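Last updated: 23 February 2025

1/ Notes on reworking an old Dell desktop tower for bench use. The job is memory and CPU only. Drives and power supply stay where they are.

2/ Lay the tower on its side, panel off, board facing up. A slatted aluminum table works well: small screws stay in the grooves and the case doesn't slide.

3/ Check the socket before anything else. Retention frame up, good light, look across the contacts at a low angle. A bent contact is much easier to see that way than from straight above.

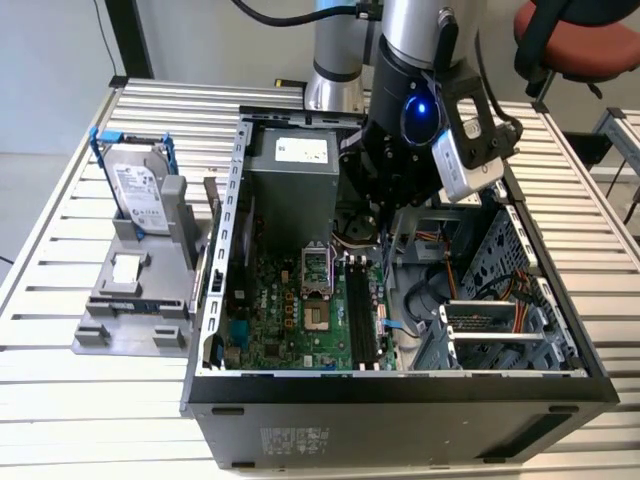 Photo: Cetix bench log

4/ CPU socket open, both RAM slots bare. The drive cage side is the crowded part of this chassis. Orange, yellow, red and black leads all thread between the bays. Move them with a finger, never by pulling on a connector.

5/ The power supply label faces up with the case in this position. Copy the ratings now. Once the tower is upright again you will need a flashlight and a mirror.

6/ Memory. Match the notch to the key in the slot before you apply any force. Hold the module by its ends and keep off the gold edge. Open the latches fully first.
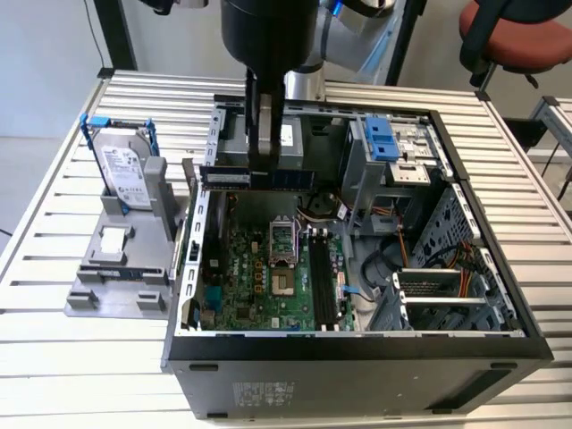

RAM module over the open case, both slots still empty.

7/ Press one end, then the other, until each latch closes by itself. If a latch needs help, the module isn't seated. Take it out and start over.

8/ With a single module, use the slot the service manual lists first. On the last Satelen box I had, the wrong slot gave 5 beeps and a blank screen.

9/ The thin blue cable at the lower right of the board is easy to snag with a sleeve. I tape mine down while working and remove the tape before closing up.

10/ Memory test runs overnight before the side panel goes back on. My cutoff is zero errors. One error means the module goes in the Brudau bin and gets a label.

11/ Several people asked about paste. Whatever is fresh. The tube I opened in September has already separated.

93 reposts · 21 replies · 1138 likes

More from this account
Reading beep codes without a speaker
Hájek driver set: bit wear after a year
Cleaning drive cages without removing them
Which jumpers to leave alone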